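Inspected 31st January. Inspector: Narayanan Hegde. Premises: Skeltmont, furnished let, ground floor flat. Managing agent: Fernandes.

Scope: soft furnishings and loose textiles in the lounge and bedroom, with the heating and electrical items that stand close to them. The kitchen and bathroom are on a separate sheet. Items are marked Pass, Pass with comment, Action or Not checked. Comments follow the item they belong to.

## 1. Seating in the lounge

**1.1 Permanent fire label present on sofa frame** – Pass
Stitched to the underside lining. Legible along its whole length.

**1.2 Permanent fire label present on each seat cushion** – Pass with comment
Labels found inside the zipped covers. One is fraying at the stitched end. Do not trim it. If it comes away, keep it with the inventory and note which cushion it belonged to.

**1.3 Filling intact, no exposed foam** – Pass
Zips run the full length and close. No foam visible at the corners.

**1.4 Feet and castors secure** – Action
Rear left foot turns by hand. The thread in the frame is worn and tightening the foot does not hold it. Fit a new threaded insert. Until then the sofa should not be dragged for cleaning.

**1.5 Gap between seat and back cushions clear** – Pass with comment
Two coins and a hairgrip removed and left in the dish by the door. No matches, lighters or batteries.

## 2. Loose textiles on the seating

Loose throws and covers are listed individually because they move between rooms and are often replaced without the agent being told. Each one is lifted, gathered by hand and released, then checked along the hems.

**2.1 Item matches inventory description** – Pass with comment
The July inventory says "orange throw, patterned". This is too vague to be of use if the item is swapped. Suggested wording: "orange fabric, dark navy floral print, roses and leaves".

**2.2 Surface condition when gathered** – Pass
Soft creasing only where the cloth is bunched.
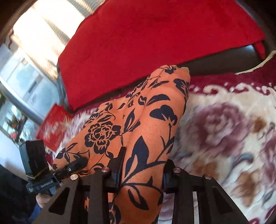

**2.3 Hems and edges** – Pass with comment
Short run of loose stitching on one long edge. It is not yet a catch hazard. Oversew at the next laundry change.

**2.4 Care label** – Action
Missing. There is a cut stub in the hem where it was attached. Without it the contractor cannot confirm the fibre or the wash temperature. Ask Fernandes for the purchase record. If there is none, replace the item at the end of the tenancy and wash cool in the meantime.

**2.5 Trailing length** – Pass
When spread over the seat the cloth stays clear of the floor and does not reach the walkway behind the sofa.

**2.6 Distance from heat source** – Action
See 3.2. The item itself is acceptable. The fault is in where it can end up.

## 3. Heating near textiles

**3.1 Fixed radiator guard secure** – Pass
Both brackets tight. No movement when pushed from the side.

**3.2 Portable heater position** – Action
The Huseck convector was found against the sofa arm with its outlet grille facing the seating. A throw slipping off the arm would land on it. Move the heater to the window wall and leave a clear metre on all sides. Mark the position on the room plan so that it goes back there after cleaning.

**3.3 Portable heater flex and plug** – Pass
Flex undamaged, outer sheath gripped at the plug. Fuse rating correct. Test sticker in date.

**3.4 Tip-over cut-out** – Pass
Tilted forward and to each side with the heater running. Cut out every time and did not restart until stood upright and reset.

**3.5 Tenant information sheet** – Action
The sheet in the folder covers the previous heater, a different model with no timer. Replace it.

## 4. Electrical items within reach of seating

**4.1 Extension lead not run under rug or cushions** – Action
Lead passes under the edge of the rug for around 2 metres. Reroute along the skirting and fix with clips. Do not tape it to the floor.

**4.2 Extension lead not overloaded** – Pass
Lamp and phone charger only. Label reads as suitable for the combined load.

**4.3 Table lamp** – Pass with comment
Shade sits slightly off centre and comes close to the bulb on one side. Bulb is LED, so the risk is low. Straighten the carrier ring.

**4.4 Sockets behind sofa** – Pass
Faceplates whole, no scorching. Sofa back stands off the wall enough that a plug is not crushed.

## 5. Bedroom textiles

**5.1 Mattress label** – Pass
Fixed to the side panel at the foot end.

**5.2 Headboard label and fixings** – Pass with comment
Label present. One wing bolt was finger tight only and was tightened during the visit.

**5.3 Curtains clear of radiator** – Pass
Lined curtains stop above the sill.

**5.4 Blind cord** – Action
Cord cleat is fitted but too low. Refit at least 1.5 metres above the floor and shorten the cord to suit. This is a strangulation hazard and takes priority over everything else on the sheet.

**5.5 Spare bedding storage** – Not checked
Cupboard locked and no key on the ring. Agent to supply key for the follow-up.

## 6. Detection and exit

**6.1 Smoke alarm, hall** – Pass
Tested on the button. Audible in both rooms with doors closed, 98 dB at close range on the meter.

**6.2 Smoke alarm, lounge** – Pass with comment
Sounds correctly. Dust on the vents, brushed off.

**6.3 Route from lounge to front door** – Pass
Clear width throughout. Door opens from inside without a key.

## Actions in order

1. Blind cord cleat (5.4) – before the flat is next occupied.
2. Heater position (3.2) and information sheet (3.5) – same visit.
3. Extension lead (4.1) – clips held in the Zakport store, bay 8.
4. Sofa foot (1.4).
5. Purchase record for the orange item (2.4), with inventory wording (2.1) amended at the same time.
6. Key for bedding cupboard (5.5).

Follow-up is limited to the items listed under Action and Not checked. Comments at 1.2, 2.3 and 4.3 can be closed by the cleaning contractor with initials in the margin.

Signed: N. Hegde
Copy to: Fernandes, Skeltmont property file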